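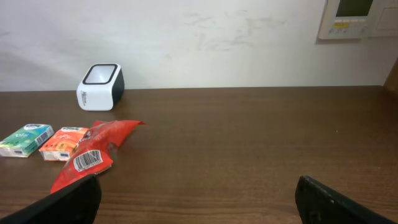 Packing staff ask for plain figures before robot arms go on shift

Trandside Staff Association, Valham
March 2024
For immediate release

The Trandside Staff Association, which speaks for 117 packing workers at the Clarnon site in Valham, is asking the company to hold back its plan for robot arms on the mixed-box line until it has shown that they can do the job. Clarnon wants the first two-arm station, supplied by Sisodia, working alongside staff in May.

The mixed-box line puts small goods together for hotels and coach firms: pocket tissues, sweets, crisps and the like. A normal shift sends out 3,000 boxes. The goods are light, many of them come in soft wrappers, and the barcode can end up facing any way at all. People who do this work turn a packet over with one hand while the other is already reaching for the next.

Clarnon has told staff that the arms will "take the strain out of picking". Members would like to know which strain is meant. The complaints raised with managers over the past year have been about lifting full crates, cold air from the loading doors and breaks cut short when orders run late. Picking up a packet of tissues has never been among them.

The company's briefing note says that 75 per cent of picks could be handled by the arms. It does not say how long a pick takes, what counts as a failed one, or who deals with the rest. Our reading is that a packer will stand by the station, straighten whatever has landed badly and answer for the shift's total. That is a different job from the one people were hired to do, and there is no mention of it in the note, or of its rate of pay.
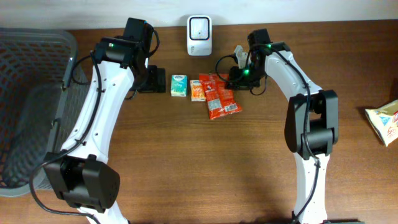
The two-arm station with a tissue pack, an orange-and-white packet and red snack packets on the table between the grippers.

A few small items on a bare table are a fair place to begin, and the association has no quarrel with that. A packing line has a good deal more on it. We have asked to see results with full trays, torn wrappers and the mix of goods that comes through before a bank holiday - so far we have been offered another presentation.

"We're told it's coming to help us, and then we're told the target is going up," said a spokesperson for the association. "If it helps, show us. Put the numbers on the canteen wall, good days and bad, and let people read them. Our members have seen new kit before. The last label printer was going to save an hour a shift and we still keep a box of pens next to it."

The association is asking Clarnon for:

- a trial of 10 weeks, off the live line, with results given to staff as well as to managers

- a written promise that no hours will be cut during the trial or on the strength of it

- a named grade and rate for anyone told to look after a station

- proper training in paid time, including how to stop the arms and who may restart them

- a say for packers in which tasks are tried first, with crate lifting at the top of the list

Members voted in favour of these points at a meeting on site. They did not vote against the arms as such, and several said they would gladly hand over the duller parts of the work. What they will not accept is a start date set before anyone has agreed what a good result looks like.

Clarnon has said it will reply in writing. The association has asked for that reply before the May rota is drawn up.

Notes to editors

The Trandside Staff Association represents packing, labelling and goods-in workers at Clarnon's Valham site. Office and driving staff are not covered.

Sisodia supplies the arms and has no agreement with the association. Questions about how the equipment works should go to the supplier.

Members are willing to talk to reporters outside working hours. Requests should be made through the association's office in Valham.

Ends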